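Home | Opinion | Archive | Contact

The patience of the teacher
Yaowalak Noiphan

People ask me how many demonstrations a robot needs, 64 or 1000. I think it is the wrong first question. When I guide the hand to a screwdriver in its holder, my own doubt is recorded too.

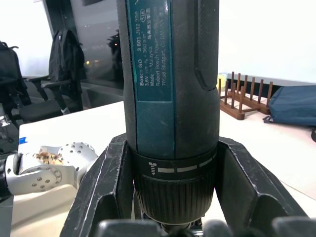

With remote control it is worse – I feel nothing in my fingers, so I become slow and too careful. I would prefer 200 calm demonstrations, and a teacher who is allowed to rest.

We use cookies. Accept | Settings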